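Personal Finance for Beginners, Rambridge evening course
Handout 2: Interest, or how to rent money
Instructor: Rocío Cortés

Last time we did checking accounts and everyone survived. Tonight, borrowing.

A lender quotes you a rate. The fees live elsewhere, usually in smaller type. APR puts most of them into one yearly number, so compare APRs and let the brochures compare themselves.

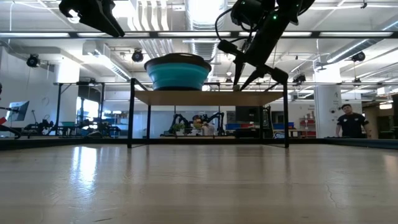

Why can two loans with the same rate cost different amounts?
Fees and length. A longer loan has smaller payments, and you make a great many more of them.

Worked case: Jonatan Dalen borrows $300 from Kvam and repays $340 a year later. Interest and fees come to $40. He was quoted "a small monthly charge," and it was small, every month.

Terms to know: principal, term, APR, prepayment penalty (yes, some lenders charge you for leaving early - read the contract).
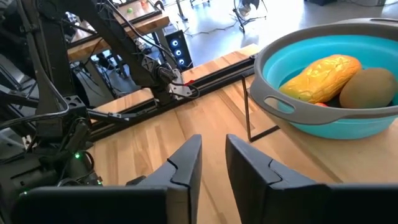

Bowl with toy papaya and kiwi.

For next class: read the Wamer sample agreement and find the late fee. It is in there. Bring a calculator.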